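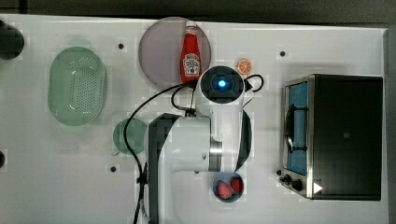
The table at the Darkdale open day: ketchup on its plate, the green colander, and the toaster oven over on the right.

I went to the Darkdale open day in December mostly because Menaka Bepari had a spare ticket and I had nothing on except laundry. She used to work down the hall from the people who run it, and she'd been telling me for ages that I'd like it (I am a person who will happily spend an afternoon in the kitchen section of a department store and come home with one spatula). She was right, I did like it, and I'm going to go on a bit.

Darkdale is in the old Thambiah building, past the bus depot. If you're driving, go around the back, where there's a lot with free parking. We didn't know that and walked two blocks in sleet. Inside there was a coat rack, a table of name stickers, and a big urn of tea that was much stronger than I expected. Sewwandi Pramanik was doing the welcome and she had a nice way of doing it, no slides, just "the kitchen stuff is left, the laundry stuff is right, please eat the cookies." There were 24 of us in our group and we all went left.

So the whole place is set up around ordinary household jobs. Putting groceries away, clearing up after breakfast, folding towels, that sort of thing. Each one gets its own table and its own little collection of stuff. I'd pictured something grander, I think, and what I got was ketchup and a toaster oven, and I was delighted!

The breakfast-and-snacks table was my favorite and I went back to it twice. It's plain white, so everything on it really pops. The colander is a see-through green oval one with rows of little holes, and there's a small round green dish near it that could easily be its baby. Then two strawberries in a blue-gray bowl, very red, and a slice of orange on the same plate as the ketchup. The plate is that grayish purple you used to see everywhere – my aunt had a whole cupboard of glasses in that color and I broke most of them.

I wanted that colander. I asked Debashish Gamage, who was looking after the kitchen side, where it came from, and he laughed and said he gets asked about the colander more than anything else in the building. He didn't know. It had been in a box when he started. He did tell me they keep a storeroom with 200 items in it, all household things, and they swap them in and out so that no table stays the same for long. I asked if we could see the storeroom and he said it wasn't on the tour, and then a few minutes later he took four of us to see it anyway.

The storeroom! Shelves up to the ceiling, bins with labels in thick marker, one bin that just said LIDS. I have a drawer like that at home but mine isn't labeled and it doesn't close. Menaka found a gravy boat shaped like a duck and wouldn't put it down until we were asked to move along.

Back out front there was a short talk about toaster ovens, which I know sounds like a joke but was one of the better parts of the day. The one on the table is stainless steel with a black top, with a curved black handle on the glass door, and I spent a while comparing it in my head to mine, which has a handle held on with a twist tie. Ruwan Abeysekara talked about how people really use theirs, and apparently lots of us keep things on top of them that we shouldn't. Bread bags, mostly. I kept very quiet. He also had opinions about crumb trays, and I did go home and empty mine, and I'm not going to describe what was in it.

Lunch was downstairs and catered by Prudunlow, the sandwich place near the library. Good bread, a bit light on filling, excellent pickles. We sat with a woman called Rizwan Begum who had come in on the early train and was planning to redo her whole kitchen in the spring. She'd brought a notebook and was writing down the colors of things. She and Menaka got into a long talk about whether you should store plates in drawers or cupboards (Menaka says drawers, and she's wrong) and I had a second cookie and stayed out of it.

The laundry side after lunch was fine. I'm less of a laundry person. There was a towel-folding session with a table of 12 towels, and a man behind me folded his into thirds so beautifully that a few people clapped. The room was pretty warm by then, and if you go in winter I'd wear layers.

A couple of small gripes. The signs between the two halves of the building are tiny, and we ended up in a stairwell at one point. There's only one restroom on the main floor and the line got long right after the tea. And the gift table was run by Zormont and was all tote bags, when clearly what everyone in that building wanted to buy was kitchenware. I'd have paid good money for a green colander!

Tickets were free but you do have to sign up ahead, and they let people in until 2 in the afternoon. Menaka thinks they'll hold another one when the weather's better. I've already told her I want the spare ticket, and I've been looking at oval colanders online ever since. So far they're all white.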